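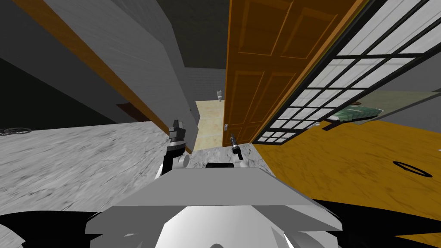 Fig. 1: Head camera view in the simulated flat, both grippers up, wooden door on the right.

My part of the Tandside project was setting up the two-armed robot so the rest of the group could run their door tasks on it. Sounds quick! It took me most of October.

I started with the head camera, as its tilt goes into everything else, then did the arms one at a time. Stikville (our settings tool) saves each joint's zero position in a file, and I'd been loading the left arm's file for both arms for 2 days before I spotted it. After that I set the gripper force limit to 400 in the config and the camera delay to 210 milliseconds, and wrote both on the first page of the logbook so they wouldn't get lost again.

The wrist camera came next. I wanted both fingers in view with the door behind them, so I nudged the mount angle up bit by bit – very fiddly, but I quite enjoyed it.
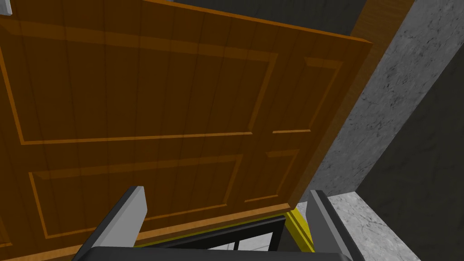

Deschamps read my draft and asked why I hadn't put the zeroing check into the start-up script, so it runs every time the simulator loads. Fair point. I've added it now, and it stops with a warning if the two arms share a file. The Rostuvell version of the script still needs the same change, and I'll do that before the handover.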